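Clear bins, again

Every April I get talked into reorganizing the hobby table, and every fall I undo most of it. This year's theory came from a storage class Gwawr Prosser dragged me to in Irnley. The idea was that everything you own should live in a see-through bin, because if you can see a thing you will put it back. I paid 11 dollars to hear that. My grandmother kept 400 buttons in a cookie tin with a picture of a castle on it and never lost one.

Still, I said I would try it, so I have been trying it. One clear bin on the table, open top, and the rule is that whatever I'm using for small repairs goes in there and goes back in there. No drawers, no pouches, no mug full of things with points.

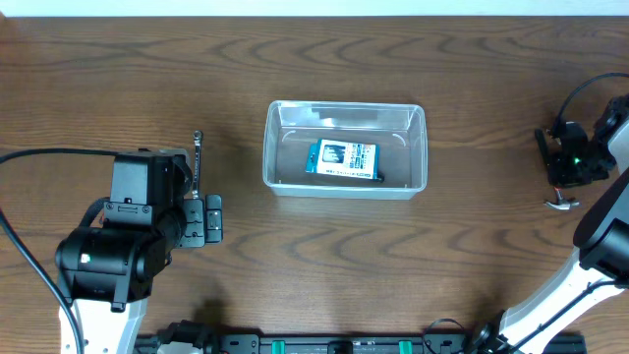
My first complaint is that a bin doesn't sort anything. It holds stuff in one spot, I'll give it that, but so does a shoebox, and I had shoeboxes already. The class handout said to allow one bin per "activity." Fixing eyeglasses is an activity, I guess. So is opening up the kitchen timer. They use the same tools, so which bin? I asked, and the answer was to buy two sets. Of course it was.

My second complaint is long tools. Anything with a decent shaft on it ends up lying next to the bin, where I set it down, and it stays there until supper. Seeing the bin does nothing for me at that point. I can see my running shoes too.

Then there is the packaging question, which took up a good twenty minutes of the class and got surprisingly heated. The official line is that you throw out store packaging the day you get home, since it's bulky and wasteful and "visually noisy." I disagree, at least for small drivers. The card behind them has the sizes printed on it, right where each one sits. Take them out and you've got a handful of skinny things you have to squint at one by one, holding each tip up to a screw and guessing. I've stripped enough screws that way, most recently on the back of Lleucu's radio, and I'm still hearing about it.

So the package stays. It's ugly and it takes up more of the bin than it should, and I don't care.
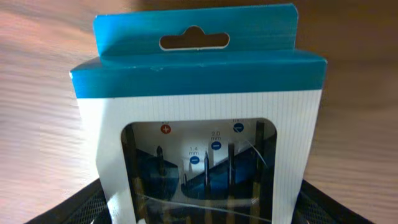 Seren Trevor wrote in to say she did the same for years and gave up when the plastic cracked, and that a strip of masking tape with the size penned on it does the job for next to nothing. She also thinks the bin is fine and I'm being stubborn. Maybe. I've tried masking tape on handles before and it went gummy by summer, so I'm not sold on that either. I'll give the bin until April.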